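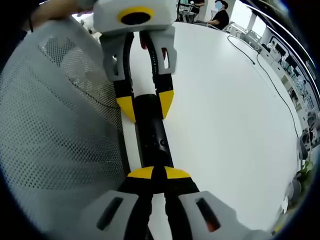 Two grippers over the white tabletop, with a black cylinder between them.

Coursework > Student Projects > Food Studies > Sourdough in Shared Kitchens

Does It Matter Where You Keep Your Starter?

I picked this project for a pretty selfish reason. My sourdough starter kept going flat every time I moved apartments, and I wanted to know if it was the flour, the water or me. My adviser said that was three projects and to pick one, so I picked a fourth thing: where the jar lives.

The setup was simple. I mixed one big batch of starter from Stonero whole wheat and tap water, let it get going for 12 days, then split it between three jars. One went on top of the fridge in my place on Windness Street, one went in the cupboard under the sink, and one went on the windowsill (my roommate was very patient about this). All of them got fed every morning with the same weight of flour and water, and I marked the rise on the glass with a rubber band.

I ran it for 25 days starting in August, which was maybe a mistake, because our kitchen gets really hot then and the whole place was warmer than I'd planned on. The fridge-top jar went crazy! By the end of the first week it was doubling before lunch and had a sharp, nail-polish kind of smell by dinner. I nearly gave it a second feeding but that would have wrecked the comparison, so I left it alone and kept the window open.

The windowsill jar was the one I expected to win, and it was all over the place. Sunny days it shot up, cloudy days it sulked. If I'd only checked it for a weekend I could have told you pretty much anything about it. The cupboard jar was slow and steady and boring, and I ended up liking it best.

For the baking part I made the same loaf from each jar, using the basic country loaf recipe on the back of the Pinheiro bread flour bag. I cut the salt a little since it always tastes too salty to me. Then I brought slices to my section and had 15 people rank them without knowing which was which. The cupboard loaf came out on top for flavor. The fridge-top loaf had the biggest holes but a few people wrote "too sour" on their sheets, and one wrote "tastes like a gym," which hurt.

Things I'd change: I should have kept a thermometer next to every jar. I only had one and I kept moving it, so my temperature notes are spotty and I left them out of the results. I also missed a feeding when I went up to Visetthorpe for a night, and all the jars looked pretty sad when I got back. They perked up after two feedings, but the rise numbers for those days are junk.

I still have the cupboard jar going. The other two got turned into pancakes.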